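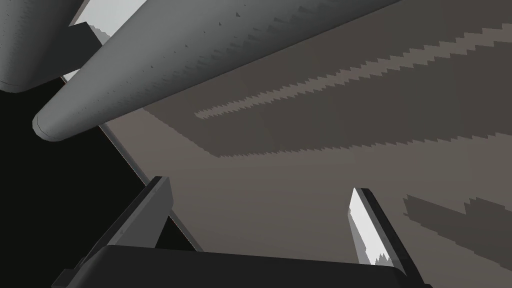 Good morning, and thank you for coming to the session on edge visibility in public buildings. The Beaulieu Office of Public Buildings has spent the past two budget years looking at how people find the edges of things: steps, counters, ramps, benches, door frames. Dark finishes give the most trouble. In the rendering on screen, the wide charcoal body along the bottom is nearly black, and what separates its top face from everything beyond it is a faint lighter rim where the light grazes the upper edge. The strip on the right, pale white to silver inside a black border, can be picked out from the back row of this room. Please keep both in mind, the faint rim and the bright strip, as they correspond closely to two conditions recorded in our stairways.

Slide 2. Scope of the program

State the scope before taking any questions. The program covers 18 buildings owned or leased by the city. These include libraries, two clinics, the records hall, the Kisa Street recreation center, and several office buildings with public counters. Schools are handled under a separate agreement and are not part of the figures presented today. Parking structures will be added in the next cycle.

Survey teams recorded 1,279 step edges. Each was viewed from the top of the flight and from the bottom, in daylight where daylight reaches the stair, and again after dark with the building lighting on. The teams used a standard form, known internally as the Isus form, which asks for the finish of the tread, the finish of the nosing, the direction of the main light source, and a simple rating of how readily the edge can be seen.

Pause for the audience to read the form. Paper copies are on the side table.

Slide 3. Why edges are missed

A person coming down a stair does not look at every step. Most people look closely at the first two or three, form an idea of the spacing, and then look ahead. The first step down and the last step down therefore carry most of the risk. If the first edge blends into the landing, the person may begin the descent late. If the last edge blends into the floor, the person may believe the flight has already ended.

Age matters. Older eyes need more light to see the same contrast, and they recover more slowly from glare. A visitor who walks in from a bright sidewalk and meets a dark stair within a few seconds is at a disadvantage that the building has created.

Pattern matters as well. Striped carpet, speckled terrazzo with large chips, and wood with a strong grain can all produce lines that compete with the true edge. At the Kisa Street center, the carpet on the lower flight had a stripe that ran parallel to the nosing and sat a hand's width behind it. Staff at the front desk had reported stumbles there for years. The carpet has been replaced with a plain one.

Slide 4. Grazing light

Return briefly to the opening slide if time allows.

Light that skims a surface at a low angle will catch a beveled or rounded edge and leave a thin bright line. Designers like this effect and it does help, within limits. The line is only as strong as the light that makes it. It moves when the sun moves. It disappears when a person standing at the top of the stair blocks the fixture, and it is usually visible from one direction only.

The survey found a number of stairs that were rated good from below and poor from above. In nearly every case the nosing was the same color as the tread and depended on side light to be seen. For that reason the office no longer accepts grazing light as the sole means of marking an edge. A permanent difference in lightness between the nosing and the tread is required in all new work and in any renovation that replaces stair finishes.

Slide 5. Bright strips and their problems

A pale or metallic strip on a dark ground is easy to see under most conditions. Speakers on this subject often stop at that point. The office has found three matters that deserve more attention.

The first is glare. A polished metal strip may reflect a ceiling fixture directly into the eye. At one branch library the strips were so bright in the late afternoon that visitors described them as wet. A brushed or matte finish of the same color avoids this, and the price difference has been small.

The second is placement. The strip must sit at the front of the tread, where the foot needs it. Strips set back from the edge, usually to protect them from wear, tell the visitor that the step ends before it does. Several of these were installed in good faith under an older city detail drawing. That drawing has been withdrawn. If your department still has a copy, please discard it.

The third is wear. Adhesive strips lift at the corners, collect dirt, and lose their color in the middle of the tread, where most people walk. A strip that is clean at the two ends and gray in the center can be worse than a plain stair. Inset strips cost more at the start and have needed very little attention since.

Slide 6. Counters, benches, and door frames

Stairs receive most of the money, and that is proper. The same principles apply elsewhere.

Service counters in the records hall were refinished in a dark laminate against a dark wall panel. Visitors with low vision reported setting papers down past the end of the counter. A light edge band was applied along the front and both sides, and the lower section for seated visitors was given the same band so that the change in height can be seen on approach.

Benches in corridors should differ clearly from the floor. Door frames should differ from the wall, and the handle from the door. Full-height glass must be marked at two levels. These items appear in the handout with the drawing references.

Slide 7. Lighting levels and controls

The lighting review was carried out by Findilo under contract to the office. Its findings run to a separate report, available on request. For this audience, two points are sufficient.

Lamps should be replaced in groups within a stairway. A single new lamp among older ones produces a bright area and a dark area on the same flight, and the person walking through has to adjust twice. Facility managers have asked whether this rule applies to emergency fixtures. It does not. Those are replaced as soon as they fail.

Motion controls are acceptable in stairways only when the lights never go fully off while the building is open. The lowest setting must still allow the first step to be seen from the door. Six stairways did not meet this rule at the time of the survey, and all of them have been reset.

Slide 8. Costs and small repairs

Departments have often asked what can be done without a capital request. A small repair fund has been set up for this purpose. Any building on the list may draw up to $1,000 per budget year for edge marking, matte replacement strips, lamp changes in public stairways, and marking of glass. One page is required, with a sketch or photograph of the location. Requests received before the end of December are paid from the current year.

Larger work should go through the usual capital process. Reviewers will look for a completed Isus form with each stair project. Projects without one will be returned.

If asked about leased buildings: the fund may be used in leased space with written consent from the landlord. The office has a standard letter.

Slide 9. Inspection by building staff

Building staff are asked to walk each public stairway once a month, down as well as up. Defects are much easier to see on the way down. The walk should be made at a time when the stair is in normal use, with the lights as visitors find them. Lifted strips, missing screws, and failed lamps are reported through the regular work order system under the code for trip hazards.

Staff should also look at what has been placed near the stair. Floor mats at the top landing are the most common item. A dark mat that runs up to the first nosing hides the edge completely, whatever strip has been installed. Mats are to stop well short of the first step. Seasonal displays and sign stands should be kept off landings altogether.

Slide 10. Next cycle

The second survey will begin once the winter lamp replacement is complete. It will repeat the original viewpoints so that the ratings can be compared, and it will add exterior steps, which were left out of the first round. Exterior work raises questions of snow removal, salt damage, and low winter sun that the present form does not cover. A revised form is in draft. Comments from facility managers are welcome and should reach the office before the spring budget calls go out.

Leave this slide up during questions. The contact address is printed on the back of the handout, along with the order number for matte inset strips in the three approved widths.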